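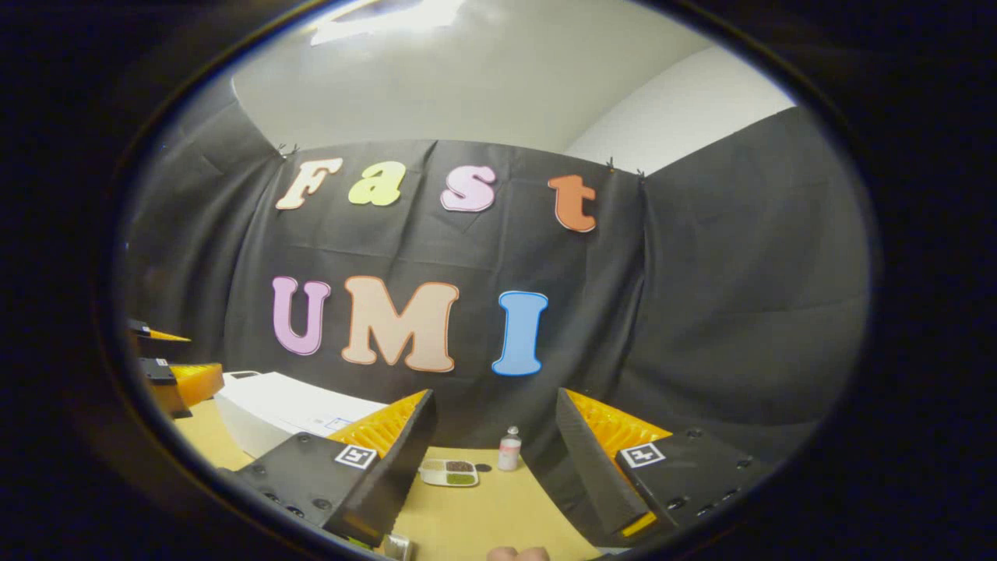
Laiba Arain
@laibamakesbooths
June 5, 2024

Fabric booth is done. I've had a few people ask how to close off a small table with cloth when you can't drill into anything, so I'm putting the whole build in one thread. It isn't complicated but I got a few parts wrong first.

Backdrop is black, the sides are dark grey. I wanted black all round. The shop only had enough black for the back, and I didn't feel like waiting until August for the next roll. The grey has worked out fine. In photos you can tell where the back stops and the sides start, and I've come to like that.

Cloth is the heavier polyester from Sial, sold by the metre. I tried a cotton sheet first. Light came straight through it and it held every crease from the packet. Don't bother ironing the heavy stuff, just hang it overnight.

Total spend was $113. Most of that was fabric. The table I already had, a pale wooden one that has been in three different rooms now.

The top edge of the backdrop is held with small black binder clips. Office kind, from the stationery drawer. Proper backdrop clamps are bigger and stick out, and you end up looking at them. Black on black you mostly don't see.

I don't space the clips evenly. Two close together up at the right and one over at the left corner. If you pull the cloth tight and clip it every hand's width, you get little scallops along the top. Fewer clips and it hangs in loose folds.

Side panels drape down past the table on both sides like curtains. Leave more width than you think. Mine were cut too narrow the first time and swung open whenever the door did. Khurram Cheema lent me his good scissors for the second cut and I still owe him a pair, the polyester did them no favours.

No roof on it. The ceiling is white with a rectangular light, and that does most of the work. I priced out two lamps from Vilent and left them in the cart.

Letters. They're cut-out foam and they go up in two rows, "Fast" on top and "UMI" underneath. Rounded bubble shapes, with a darker border on each one. Pastels mostly, then the orange t and the blue I, which are the two you notice from the doorway.

Polyxeni Makris asked why not print a banner. A banner is flat and shiny and it's one piece, so if you bend it that's the end of it. If I wreck a letter I cut another letter.

Pinning notes, for anyone doing the same. Foam letters are light but they tip forward if you only pin the top. I go in low on the letter as well. Short pins. Long ones come out the back and catch your sleeve when you reach behind the cloth.

Bottom row letters are larger than the top row. The M is the widest of the lot and I put it up first, in the middle, then worked out to the sides. I did the top row from left to right and had to redo it twice. Start from the middle if you can.

Keep the offcuts. The leftover foam is good for levelling a table leg, and I have a bag of it now if anyone local wants some.

Question from Alaric Escobedo about lint. Yes, black polyester picks up everything. I do it with a damp rubber glove, top to bottom, takes 6 minutes. Lint rollers work too but you go through the sheets fast and they tug at the pins.

Mirjana Vidmar asked if it packs down. It does. Letters off, flat in a folder. Clips in a jar. Fabric rolled on a cardboard tube, never folded. Folding puts a cross right in the middle of the backdrop and you'll be looking at it for a week.

A couple of you asked for the table height. I haven't measured it. Ordinary table, I can stand at it without stooping and I'm not tall.

Things I'd change: a bit more length on the backdrop, and I'd buy the pins by the box. I went back to the shop for a second packet and it was the same price as a box of 50.

Still to do is a hem on the right-hand panel. It's the larger one and the cut edge has started to fray. Iron-on tape is in the drawer, I'll get to it this month.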